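Dish rules for a robot kitchen

Update of 2022-08-19, replacing the January sheet.

1. Cups and mugs come first, plates after them.
2. Keep produce and dishes in separate basins. Never set a cup down on top of fruit.
3. Grip a mug by its sides and leave the handle free. We set the Rarnik grip limit to 40 for plastic and write it on the cupboard door.
4. Route cables behind the faucet where you can. A cable across a basin has to be moved before the water goes on.
5. Stay out of arm's reach while the arms are live. Stop them first, then step in.

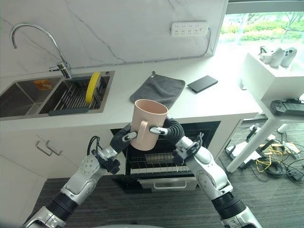
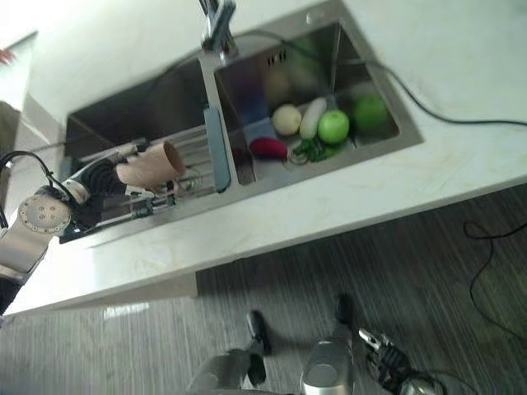
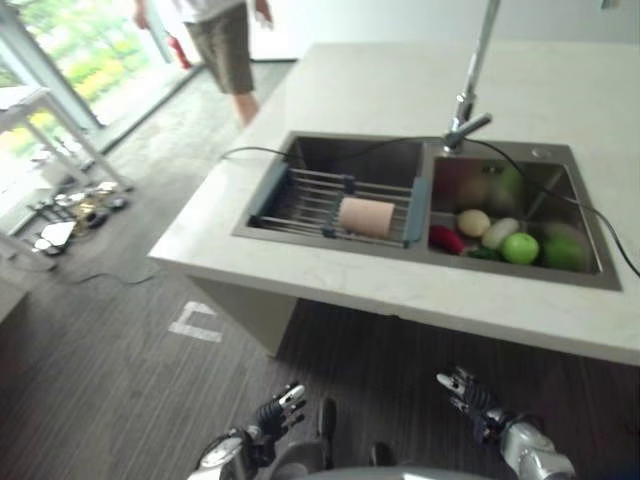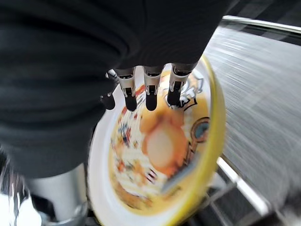 Dishes in the pictures: pink mug or cup in the first two, printed plate with a yellow rim in the last.

Sleeves: a fabric cover must not hang past the fingertips. Fold it back and clip it.

Fingertips: wipe with a damp cloth after every load. Replace pads after 221 loads, or sooner if a plate slips.

Spare pads are in the Hornel box, size 224. The older 279 pads don't fit.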